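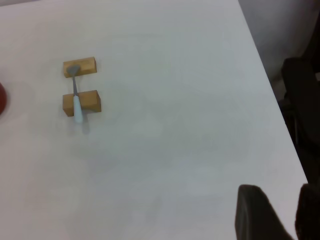
4 min read

Ticket: Finds plotting outside the trench (and, in one case, in a river)
Product: Fledis site recording, tablet and desktop
Opened by: Ekkachai Chaiyaporn, Florkance field office
Site: Saithong, Trench B
Opened: Nov 14, 2023
Priority: High, later Normal, later High again
Status: Closed

Problem as reported

We record small finds on the tablets in Fledis, sync in the evening, and export to Visolano for the plans. As of last night's export, Trench B has moved. The trench outline is where we dug it. The finds are 50 meters to the east, in neat rows, on a piece of land we have no permit for. One bronze ring is in the river. I have met the ring and it is in a bag.

407 finds are affected. Trench A looks fine. I have restarted everything that has a button.

Reply from support

Thanks for the clear report. Please check that the project coordinate system in Fledis matches the one in Visolano (Project, then Settings, then Grid). A mismatch there is the usual reason for shifted points.

Ekkachai

They match. They also matched yesterday, and in the screenshot I took the last time you asked me this. If the coordinate system were wrong I would expect Trench A to wander off too, and Trench A has stayed put like a good trench.

Reply from support

Understood. Could you send the raw export and the sync log from each tablet? Also, was anything changed in Trench B before the export? New datum, new grid peg, new template?

Ekkachai

Both attached. Nothing was changed. I asked the whole team and everyone agreed that nothing was changed, in the tone people use when something was changed.

Reply from support

The sync log shows that the grid origin for Trench B was edited on Tablet 3. The easting of the southwest peg went up by exactly 50. The edit was made in the Edit Trench screen and saved without a note. All Trench B finds are stored as offsets from that peg, so they moved with it. The outline was drawn from the total station file and has its own coordinates, so it stayed where it was.

To fix it:

1. Sync all tablets, then close Fledis on every one of them.
2. On the desktop, open Trench B, then History.
3. Select the origin edit and choose Revert.
4. When asked whether to recalculate dependent records, choose Yes.
5. Export again to Visolano into a new layer. Do not overwrite the old one yet.

Ekkachai

Done up to step 4. The progress bar got to the end, considered its position, and gave me "Recalculation stopped: timeout after 60 seconds." It has now done this three times. Some finds have gone home and others are still on the neighbor's land, which is arguably worse than before. At least when they were all wrong they were together.

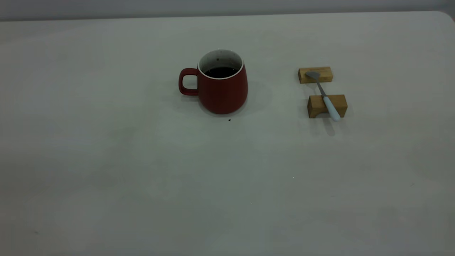
Mug on the table.

Reply from support

The timeout is a known fault with larger trenches. Please do not run the full recalculation again. Go to Tools, then Batch Recalculate, and set the grouping to By Context. It works through one context at a time and skips any record that already has the right origin, so the half-moved ones will be fine.

Ekkachai

Ran it by context. Slow, and it beeps after each one, and I have not found where to turn the beep off. 385 finds are back inside the trench. 22 are not. All of the stubborn ones belong to context 16, the pit fill, and each shows a small padlock.

Reply from support

A padlock means the context was signed off. Signed-off records can't be recalculated. Someone with supervisor rights has to reopen the context, run the batch on it, and sign it off again.

Ekkachai

I am the supervisor. I had forgotten signing it off. Reopened, ran it, signed it again, and the ring is out of the river.

For whoever finds this ticket by searching: the origin fields sit directly under the field for trench length, and they look the same. The length of Trench B was supposed to be corrected that day. It never was. I have now corrected it, in the correct box, and locked the origin under Project, then Permissions.

Could you please move those fields apart? And the beep?

Reply from support

I've passed on the field layout as a request. The beep is under Sounds in the desktop preferences, listed as "Chime." Closing this ticket. It will reopen if you reply.

Ekkachai

Thank you. Found it.

Status changed: Reopened

Status changed: Closed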